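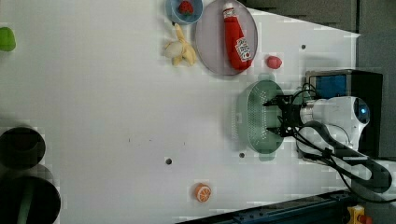 Our arm loses its gripper every afternoon. The arm itself carries on as if nothing had happened, but the controller says the gripper has "left the network", which makes it sound as though it has handed in its notice. It only does it when the wrist turns a long way round, and it always comes back after a restart. The cell is a small pick-and-place table running Omora software, with two-fingered grippers and a white table with mounting holes in it. When it's holding something like the green colander, the cables stand off the wrist in big loops and then curl away down past the base, and I've started to suspect them. I have swapped the gripper for our spare (same fault) and reinstalled Omora (same fault, plus an hour of my life gone). Before I order a new cable from Tuter, who quote 6 weeks and a price I had to read sitting down, is there anything else to try?

It started in July, if that helps, after we moved the base further along its rail.

posted by shelf_three

Have you tried a different gripper? Sometimes they are faulty from new. Ours was.

posted by mikado88

mikado88, they've swapped the gripper. It's in the third line or so.

shelf_three, don't order anything yet. A fault that follows the wrist angle and goes away when you restart is nearly always a connector being tugged, and moving the base is the sort of thing that uses up the slack you didn't know you were relying on. Jog the wrist slowly to the end of its turn at 2 per cent speed with the gripper status page open. Note the angle where it drops out. Do it again the other way. If it goes at the same angle each time, you've found your tight spot.

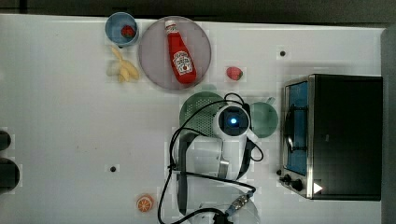 Then power everything off, properly off at the wall, and start at the connector. Undo it, look for a bent pin, push it home and do the collar up by hand until it stops. Ours at Irnton had been held on by one thread and optimism. After that, sort out the slack. You want enough loop at the wrist for the full turn both ways, and a strap further down the arm to take the pull. The strap should hold the cable snugly without squashing it. Please don't use a cable tie done up with pliers — I have cut one of those off and found the fault directly underneath it.

Two more things. Loops that are too big are nearly as bad as ones that are too small, as they find something on the table and take it with them. And check the Omora setting for how long it waits before giving up on the gripper. Ours came set to 13 milliseconds and we run it at 500. That won't cure a bad cable, so do it last or you'll just be hiding the problem from yourself.

posted by Msimang Bench Repairs
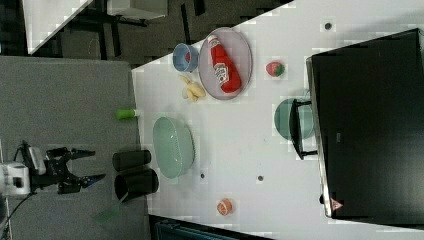 Gripper end on the left, ketchup on its plate.

Same fault on ours. It was the connector at the base end, so do check both ends before you blame the wrist. I checked the wrist four times first. Also, write the drop-out angle on a bit of tape and stick it to the controller, or you'll be jogging it all over again next month.

posted by left_hand_thread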